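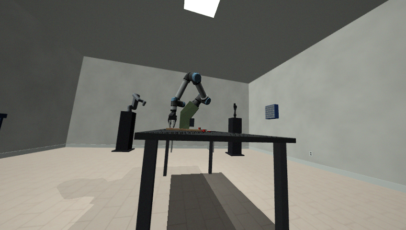
Black table on a tile floor

Tile floor in the hobby room, rug or no rug?
Posted in: Home Projects > Floors

deisy_tamayo
OK so we finally got the back room tiled in March and I love how it looks, but my knees and my ears do not! Every chair scrape sounds like a truck backing up. I stand a lot when I'm sorting and gluing, sometimes two hours at a stretch, and my heels are killing me by Friday. My husband wants to leave it bare (easy to sweep, he says, as if he sweeps). I'm leaning toward one big rug under everything. The one I like is the Hauksdóttir flatweave, but it's pricey. What did you all do?

grout_expectations
No rug. Please. I had one under my work table for a year and I'm still finding beads in it. Felt pads on the chairs, a foam mat where you stand, and you're set.

Sirkka Pitkänen
I disagree with grout! Bare tile is miserable in winter, and a mat only helps if you stay in one spot, and who stays in one spot? I have a low pile rug from Pekbridge and it vacuums up fine. Get the thin rubber pad too or it'll slide all over the place.

grout_expectations
Sirkka, do you drop small stuff though? I drop everything. On tile I hear it land and I can go get it. 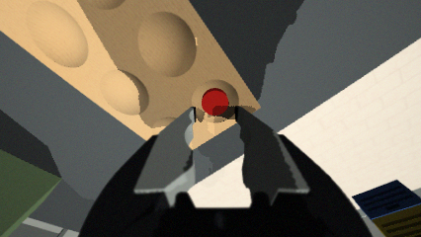
With a rug it's hands and knees with a flashlight, and at 56 I'm not doing that anymore. Also glue. Glue wipes off tile if you catch it early, and it's never coming out of wool.

Sirkka Pitkänen
Fair point on the glue. I mostly sew, so for me it's pins, and I'd still take the rug over cold feet. Magnet on a stick, best money I ever spent.

tall_paul_k
Before you spend anything, check your table height. I blamed my floor for ages and the table was way too low, so I was hunching. Put mine up on risers and the heel thing eased off too, don't ask me why. The echo is a different problem. Curtains helped me more than the rug did.

deisy_tamayo
Ooh, I hadn't thought of curtains. We have those plastic blinds, so the whole room is basically hard surfaces. Paul, do the risers wobble on tile?

tall_paul_k
Mine did until I stuck rubber feet under them. One corner still needs a folded card because my tile guy left a lip. Check yours with a level.

grout_expectations
Emum makes a foam mat with beveled edges, 24 inches deep. I don't trip on it, and I trip on everything.

deisy_tamayo
Ordering the mat and hanging curtains this weekend, and if my toes freeze in the winter then Sirkka wins and I'm getting the rug. Husband has been told about the sweeping.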